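Piser Tableware Set — README

Contents
1. Scope
2. Items
3. Folder layout
4. Table and arrangement
5. Handling notes
6. Known gaps
7. Use

1. Scope
Piser is a collection of still pictures of everyday bowls, plates and cups on a table. It covers setting out, nesting and clearing. The pictures were taken in the Pumville kitchen in April. The release holds 1000 pictures in 2 parts: 400 of single items and the rest of items in groups.

2. Items
All pieces come from ordinary household stock. Each item record gives a type (bowl, plate, cup), a main color and a size class (small, medium, large). Size class is relative to the other pieces of the same type. Maker and material are left blank unless marked on the base.

3. Folder layout
single/ — one item on the table
group/ — more than one item
items.csv — item records
notes.txt — corrections since the last release
Picture names start with the item number. In group/ the number is that of the largest item.

4. Table and arrangement
Bowls stand upright unless the record says "inverted". Items in group/ may overlap in view. An item that is partly hidden is still listed, with the field "hidden" set to "part". Table color is entered once per picture as a plain word. No cloth or mats were used.
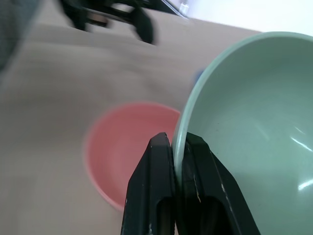
Zovwood Home Objects Group | Kitchen and Table

Record for this picture: bowl, large, mint green; bowl, small, salmon pink, hidden = part. Table: light beige. The green bowl is held at the rim. Bright highlights on its glossy inside are kept as they are and were not retouched — the same applies throughout the set.

5. Handling notes
The field "contact" takes one of three values: none, rim, base. Use "rim" when the lip is gripped from both sides, inner and outer.

6. Known gaps
Glass and clear plastic are not included. Pale greens and pale blues are entered by eye and may differ between records.

7. Use
Free for teaching and research. Cite as: Kovačević, Piser Tableware Set, Zovwood. Send corrections with the picture name and the field to be changed.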